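Torkuvby Vik headset: my pick for raid nights
February, by Jasmina Babić
Filed under: Gaming Gear > Headsets > Wireless

Okay, so I run a survival server with my friends from Stendthorpe (we play way too late, don't judge) and I went through three headsets last year before I landed on the Vik. I love this thing! Footsteps are the big one for me. I can hear somebody creeping along a roof two walls over, and I couldn't do that on my old Conisex pair, which made everything sound like it was coming from inside a bucket.

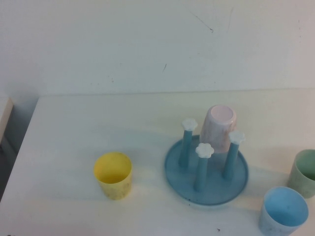 Battery is 26 hours on a charge, and I get through a whole wipe weekend if I remember to switch it off when I go eat. The mic flips up to mute, and my squad says I sound clear even when I'm yelling about the loot room. The ear pads are soft but they do get warm, so keep a fan going in summer.

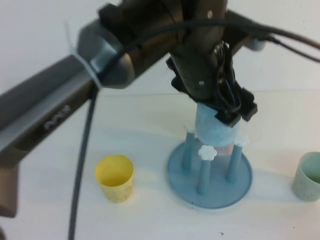

Gray and bronze arm over the white table.

Setup is easy. Plug in the dongle, pick the Vik in your sound settings, done. I turn the bass down a couple of notches because explosions are a LOT out of the box. You can save presets too, and I keep one for raids and one for just farming with music on.
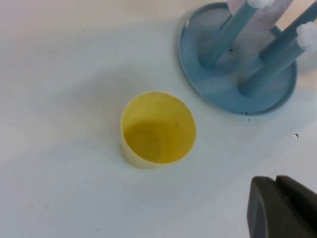 Yellow cup and light blue peg stand.

We got 3000 of them in this time and the black ones always go first. The white is the same headset, same price, and it comes with the longer charging cable. Spare pads are sold separately.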